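Gendus household chores trial
Progress report to the Trasance fund, May 30, 2026

You asked for a plain answer on whether the money is buying a machine that can do kitchen work. So far it is buying one that can do small pieces of kitchen work in simulation, under conditions we picked.

We ran 1,039 simulated attempts at opening appliance doors this period, and 817 were scored as successes. I would not quote that figure to your board without a warning. The scoring script passes a run once the door has moved past a set angle. It doesn't care if the gripper then slips off, or if a real door would have swung shut again.

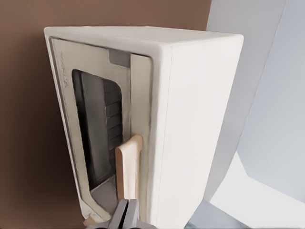 Toaster ovens remain the weak spot. The handle has to be met nearly straight on, and small errors in the approach grow quickly. Nechyporuk, the outside lab checking our logs, replayed 40 of the passed runs and would have failed almost half of them. We think their reading is fair and have asked for a stricter test.

Nothing has been tried with food, heat or a tray. The Plistberg test kitchen is booked for 2 weeks in June, and I expect results there to be clearly worse than the simulated ones.

Spending is on plan. We request no new funds, and we advise against adding dishwashers to the task list until a single oven door opens reliably on real hardware.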